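Come write about the places you can't stop talking about

Brivholm is looking for travel writers for our next run of trip journals, and we would love to hear from people who have never been paid for a word in their lives. If you came home from somewhere and bored your whole family with it for a month, you are the person we have in mind.

We are a small travel site with a soft spot for slow trips, odd detours and the kind of towns that get one paragraph in a guidebook. We have published 534 trip journals so far, and the ones our readers write to us about most are almost never the glamorous ones. A rainy ferry crossing with a bag of oranges for lunch. Three nights above a bakery. A bus driver who stopped so everybody could look at a waterfall. We want more of those!

What we're asking for

We are choosing 17 writers. Each one will write a trip journal in eight parts, posted one part at a time through the spring and early summer. A part can run up to 2,000 words, but shorter is fine if the day was short. You can write about a trip you are about to take or one you took years ago, as long as you still have your notes or a very good memory.

The trip itself can be nearly anything. Trains, a borrowed camper, a walking path, a week in one rented room with a good view. It can be abroad or two counties over. We do ask that you paid your own way. We don't run journals from hosted press trips, and we don't take pieces that were written for a hotel or a tour company first.

Please write the way you talk. Tell us what you ate and what it cost, how you got from the station to your bed, what you would skip next time. Readers plan their own vacations from these journals, so the dull parts (luggage lockers, ticket machines, which side of the train to sit on) are worth a few lines too. If something went wrong, put it in.
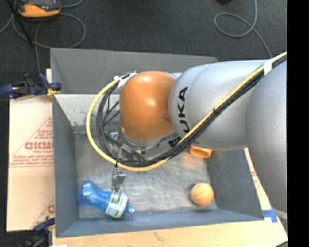
KUKA arm over a gray bin.

Who should apply

Anyone 18 or older who can write clearly in English. It doesn't have to be your first language, and our editors are happy to help with grammar and spelling. You don't need a blog or a following. You do need to be able to finish what you start – eight parts is more than most people think, and we would sooner have a plain journal with an ending than a beautiful one that stops at the border.

We would be especially glad to hear from people who travel with small children, people who travel with a wheelchair or a cane, and people who took their first big trip after retiring. Our inbox is heavy on solo backpackers. We like them a lot, but we have plenty.

What you get

A flat fee for every part we publish, paid the month it goes up. The current rate is in the reply we send to everyone who applies, so you'll see it before you agree to anything. You will work with one editor from start to finish, and nothing goes online until you have seen the final version. You keep the rights to your words. All we ask is that the journal stays with us for the first year before you run it somewhere else.

You'll also be invited to join our writers' calls, held once a month at 7 p.m. Eastern. They are relaxed, people show up with dinner on their laps, and the talk usually ends up at packing lists or overnight trains. Coming along is optional and unpaid.

Two special openings

Two of the places are set aside. One is for Trellero, our series on getting around without a car. For this one the whole trip has to be done by public transportation, by bike or on foot, and we would like fares and connection times in every part. The other is for Yule, our winter series, which suits anyone who goes toward the snow when everyone else is heading for the beach. Yule runs later in the year, so your deadlines will be later too. Mention the series by name in your application if you want to be considered for either.

How to apply

Send us the following through the Write for Us form on our site:

A few lines about you and where you live
The trip you want to write about, and when you took it or plan to take it
One sample page, up to 500 words, about any day of any trip

Please don't send photos at this stage, and please don't send a resume. The sample page is what we read first. A good one we still pass around the office was about waiting four hours for a connection in Stiranton and had no sightseeing in it at all.

Applications are open until the end of April. We read every one and we answer every one, usually within three weeks. If you applied before and we said no, do try again with a different trip. Questions can go through the same form – just pick "Journals" from the menu so they land with the right editor.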